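Week 6 - Sorting and Setting the Table
Handout by Helju Lill

Welcome back, everyone, and do take your time with this one. We begin with a plain white table and a good mix of kitchen things, ketchup and a cup and a little pretend fruit, all out of order.
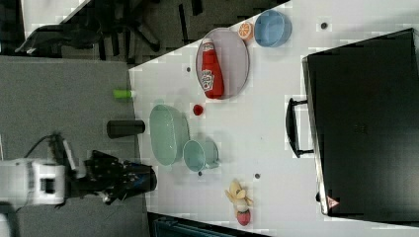
Before you touch anything, say aloud which things belong together - food with food, dishes with dishes - and let your partner disagree with you if they like.

Then choose a home for the ketchup. Aroha Ruddock's group always argues over this, and I love hearing it!

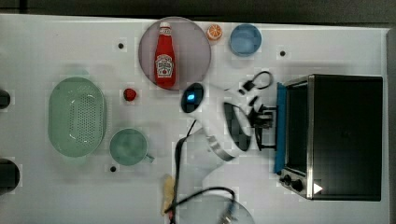 For next time, please read the Wendar notes and write down how you sort one shelf at home.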